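Filura forum > Film & TV > Shorts and one-offs

Thread: The Grollar Ferry — did the sister know?

marlowe_60
Watched The Grollar Ferry last night on the Kollbridge channel. For those who haven't seen it, a retired ferry pilot gets a letter from the company asking him to make one final crossing, and his sister comes along without being invited. Spoilers from here on.

My reading is that she wrote the letter. She knows what time the boat leaves before he tells her, and she never asks to see the envelope. My wife thinks I'm reading too much into it. Anyone else?

tansyfield
I thought the same. There's also the part in the kitchen where he reads it out loud and she finishes the sentence for him.

Effiong
She finishes the sentence because it's a stock phrase. "We remain grateful for your service." Anyone could finish that. I think the letter is real and the company is just badly run. The clerk at the dock has his name on the list, and she couldn't have arranged that.

marlowe_60
The clerk has a list. We never see his name on it. She looks down, then waves him through.

Effiong
She says "there you are" while looking at the paper. That's plenty for me.

dockside_dan
How long is this? The listing says 30 minutes, but somebody in the other thread said it was a feature.

tansyfield
There are two versions. The short is 30 minutes and came first. The longer one played festivals in November and has the whole subplot with the nephew. I've only seen the short.

quillback
I've seen both. In the long version the sister has a typewriter in her spare room. You get one shot of it and it's never mentioned again. I'd call that settled for the long version, but I don't think it carries over to the short. They cut it differently and the ending is different too.
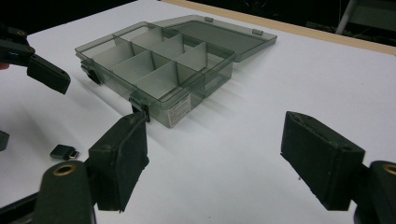 Divider box, lid open

Back to the film. In the short he steps off the boat alone and we don't see her again. In the long one they both get off and have an argument in the parking lot that lasts up to 10 minutes. I preferred the short.

dockside_dan
Is the box still going? I'll message you.

Effiong
A typewriter in a different cut doesn't prove anything about this one. Plenty of people own typewriters.

marlowe_60
Plenty of people in that movie don't. But fine, I'll watch it again.

pellworth
Coming at this from another side. I didn't like it much. The crossing itself is well shot and the sound is very good, especially the engine going quiet before the fog. But the brother barely has a character. He's grumpy, then he's sad, then it ends. Yakubu Oyelaran is doing a lot of work with not many lines.

tansyfield
I'd disagree on that. He has the thing with the gloves. He keeps taking them off to shake hands and people keep not shaking his hand. That told me more about him than a speech would have.

pellworth
I missed the gloves completely. I may give it a second try.

quillback
Watch the first dock scene again for the gloves. It starts there, when the younger pilot walks past him.

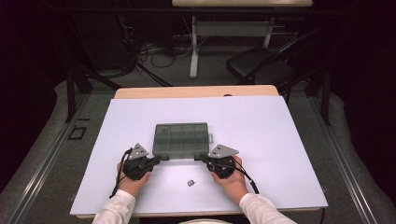

The younger pilot is wearing the same pair, and in the last shot there's one glove on the railing. I took that as his. A friend of mine thinks it belongs to the younger one and that he's been on board the whole time.

Effiong
It's the younger one's. The cuff is folded the other way.

marlowe_60
So you'll look that hard at a cuff but not at the envelope?

Effiong
The cuff is on screen. The letter theory depends on things that aren't.

dockside_dan
Finally saw it. I'm with Effiong on the letter and with quillback on the glove. Does anyone know if the long version is streaming anywhere?

quillback
Not that I can find. Kollbridge only has the short.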